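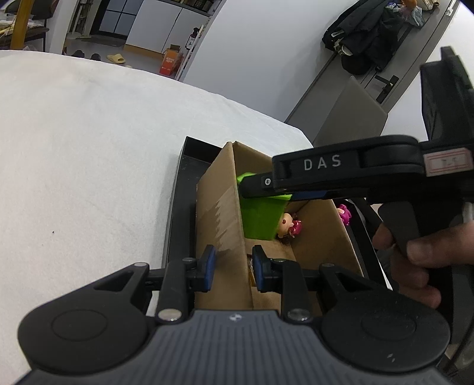 Fendthorpe Customer Support
Ticket: Torch diving into plate partway through a program
Product: Bellis 200 amp plasma system on a Fendthorpe water table
Customer: Plisside Fabrication, Sillidwood shop
Opened: 22 August 2023
Handled by: Arben Georgiev
Status: Closed

What the customer wrote

Hi folks, hope you're all keeping cool over there. We bought our Bellis from you in June and up until last week I had nothing but good things to say about it (I still mostly do!). We run a lot of half-inch mild steel brackets, 33 to a sheet, and the first row or two come off the table looking lovely, nice square edges and hardly any dross. Then somewhere in the third row the torch starts creeping down toward the plate. By the fourth it's close enough that I've got my hand over the stop button, and twice now it has touched and thrown a collision fault.

If I let everything sit over lunch it behaves again for a while. I've changed the nozzle and electrode, and I put in a new shield too even though the old one looked fine to me. No difference. I have a stack of brackets promised to a very patient customer and I'd like to keep them patient. Anything you can suggest would be a big help.

First reply from support

Good morning, and thank you for writing it all down so carefully, it really does make my job easier. Sorry to hear the brackets are giving you trouble.

A little background first, and forgive me if you know all this already. Once the torch has pierced and started moving, the height control isn't measuring distance to the plate at all. It reads the arc voltage and moves the torch up or down to hold that voltage at the number you've set. A longer arc has a higher voltage, so if the control sees the voltage climb, it figures the torch is too high and brings it down. A torch that dives is very often a torch that's been told a fib about its voltage.

There are a handful of things that can do that, and I'd like to take them in order, starting with the ones that don't need any tools. Could you please try these and let me know what you find?

1. Check the cut chart against the program. Make sure the amperage, the material thickness and the arc voltage setting all match the consumables in the torch. I know you've just changed them, but it's very easy to pick up the nozzle for the next amperage down, they look like twins in the drawer.

2. Look at the feed rate the machine is really running. If something is slowing it down (a feed override left at 80 percent, say) the kerf gets wider, the arc has to stretch to find metal, and the voltage goes up.

3. Watch the voltage display during a straight cut, well away from corners. Write down the reading in the first row and again when the torch starts to sink.

4. With the control set to ignore arc voltage, run the third and fourth rows at a fixed height. You'll want a flat sheet for this one, so please don't use the one with the bow in it that everybody has leaning against the wall.

Customer update

Okay, I did all four and made myself a fresh pot of coffee to go with it. Consumables are right for the chart, I laid them out on the bench and checked part numbers twice. Feed rate is good, override at 100. At fixed height the cuts were beautiful all the way to the end of the sheet, which surprised me, I had half convinced myself the lifter motor was on its way out.

The voltage is the odd part. With height control on, it holds right where I set it the whole time, even when the torch is almost dragging. With it off, same fixed height, it starts near the chart number and then wanders up as the sheet goes on. It ended up 18 volts over by the last bracket. The cut looked just the same to me, though.
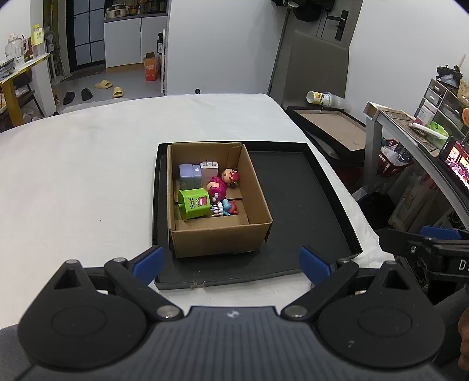 Second reply from support

That's exactly the information I was hoping for, thank you! The lifter is off the hook, and I think the torch and consumables are too. If the arc was really getting longer by 18 volts' worth, you'd see it in the cut, with a lot more bevel and a rounded top edge. You're seeing good parts with a rising number, so my guess is that some of that voltage is being lost somewhere else in the circuit and the control is adding it to the arc.

On your table the usual place is the work return, meaning the heavy cable that goes from the power supply to the table frame, and everything between the end of that cable and the plate you're cutting. A joint that's a bit loose or dirty has resistance. Run high current through it and it gets warm, and the resistance goes up some more. Stop for lunch, it cools off, and all is forgiven until the afternoon.

Before you do anything in this next part, please shut the power supply off at the wall disconnect, lock it out, and wait the full time given on the warning label inside the cover. Please don't skip that, even if you're in a hurry.

Step 1. Follow the work cable from the power supply all the way to the table. Look for crushed spots, melted jacket, or any place where a forklift might have had a disagreement with it.

Step 2. Take the lug off the table stud. Look at both faces. They should be bright bare metal with no paint, rust or dark discoloration.

Step 3. Clean both faces with a wire brush or a flap disc, put the lug back with its flat washer and lock washer in the order shown in the manual (lug directly against the frame, washers on the nut side), and tighten it to the torque in the table.

Step 4. Do the same at the power supply end.

Step 5. Lift out a few slats where your sheet normally sits and scrape the slag off the tops and out of the slots where they rest. Water table slats get a crust on them that conducts about as well as a dinner plate.

Step 6. Restore power and repeat the fixed height test, same program, same readings as before.

Customer update

Well, you called it. The lug at the table end had paint under it, the nice blue paint from when we touched up the frame after moving the table across the shop. Whoever put it back on (it was me) set the flat washer between the lug and the frame as well. The face of the lug was brown and a little bit pitted. I cleaned it all up and fitted a new lug anyway, I had one in the truck.

I also did the slats, which took the better part of the evening and filled two buckets. I won't say how long it had been.

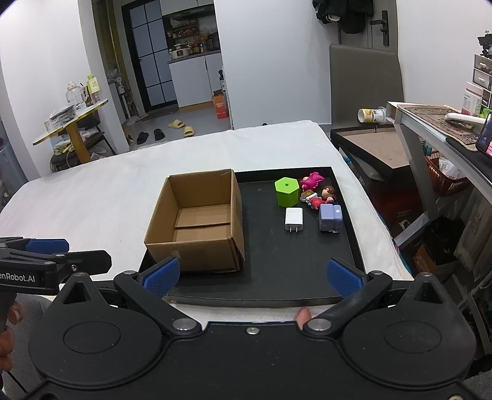
Ran the full sheet afterward with the height control switched off, like you asked, and the voltage stayed put from the first bracket to the last. Then I turned it back on and ran a second sheet. No diving, no fault, and I stood there with my hand over the stop button the entire time out of pure habit. One question while I have you. Should I put the old nozzle and electrode back in? They only had a morning's work on them.

Final reply from support

I'm so glad to hear it, and please don't feel bad about the washer, I've done the same on our own demo table. Yes, by all means put the old nozzle back in if the hole is still round and sharp at the edge. Look at the pit in the center of the electrode too, and check it against the wear limit in your manual. I'd leave the shield that took the two collisions in the scrap bin, and I'd also check that the torch is still square to the table after those bumps. A machinist's square against the torch body in both directions is plenty.

It would be worth putting your hand near the work lug (near it, please, with the power off and locked out) after the next long run. It shouldn't be noticeably warmer than the cable next to it. Give the nut a check with the torque wrench in a month or so, as new lugs settle a little.

I've marked this one as solved but you can reply to the same email any time and it'll come straight back to me. Good luck with the brackets, and say thank you to your patient customer for us.

Arben

Internal notes

Cause: high resistance at work lug, paint and misplaced washer after table was moved. Slag on slats likely contributed.
Parts shipped: none.
Follow-up: asked documentation to add the washer order drawing to the table moving instructions. At present it only appears in the first installation section, and anyone moving a table a few feet isn't going to go back and read that.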